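The Second Arm

Part One

Tapio Kemppainen had the key to the workshop on Drikell Street until the end of December. After that the building would go to somebody else and the arms would have to come off the table.

"So we finish it before then," Lenni said.

"Finish what, though?" said Tapio. "You keep changing it."

It was true. In spring the arms were going to sort screws. Over the summer they were going to fold shirts, and Lenni had brought in a bag of his own shirts, which were still under the bench. Now they were going to pick up a cup and pass it from one arm to the other. Tapio liked this one best because it was small.

They had paid 3,325 for both arms, from a lab in Isstead that was closing. Tapio had put in 2,000 and Lenni the rest. Lenni's wife knew about it. Tapio lived alone and had told his brother it was less.

The left arm worked the first night. The right arm did not want to work with the left one. It would go where it was told, but when both were told to go somewhere, it waited. Lenni said it was the timing. Tapio said it was the cable. They spent two weeks on the timing and then replaced the cable, and it was partly both.

Niilo Toivonen from the bike shop came over one evening to borrow a hex key and stayed until ten.

"Can it ride a bike?" he asked.

"It can't pick up a cup," said Tapio.

Niilo sat down to watch. Lenni set the cup on the white table, went back to the laptop and typed in the start position. The arms came in over the table, one from each side, and stopped short of the cup.

"Now what?" said Niilo.

"Now we check the numbers."

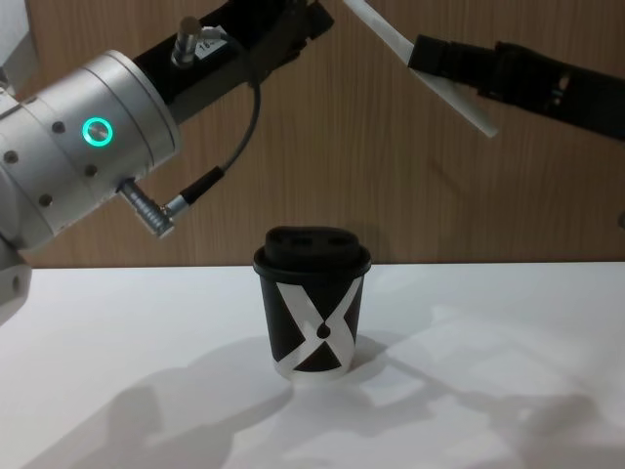
Part Two

The numbers were fine. Tapio read them out and Lenni said yes after each one. The green ring on the left arm stayed lit.

"Go," said Tapio.

The white finger came down, touched the lid and pushed the cup over. It rolled in a half circle and went off the table. Niilo picked it up and put it back where it had been, or near there.

"It has to be the exact spot," said Lenni.

"You should mark it, then."

Lenni looked at Tapio. They had never marked it. Tapio found a pencil and drew a line around the base of the cup, and Lenni measured to the middle of the circle and changed one value in the file. It was off by more than either of them had thought.

They ran it again. The cup moved a little and stayed up. They ran it until Niilo had gone home, and until the heating shut off, and then Lenni put on his coat and they ran it some more. A little before midnight the right arm got the cup off the table. It held it there. The left arm came over to take it and stopped, and the program ended with an error Tapio had not seen before.

"Leave it," said Lenni. "I want to look at it tomorrow."

Tapio reached in and took the cup out from under the arm. He set it back inside the pencil line and shut off the power.

On the way out he asked if Lenni had room in his garage.

"For one of them," Lenni said.

Tapio locked the door and tried the handle. They walked to the bus stop talking about the error.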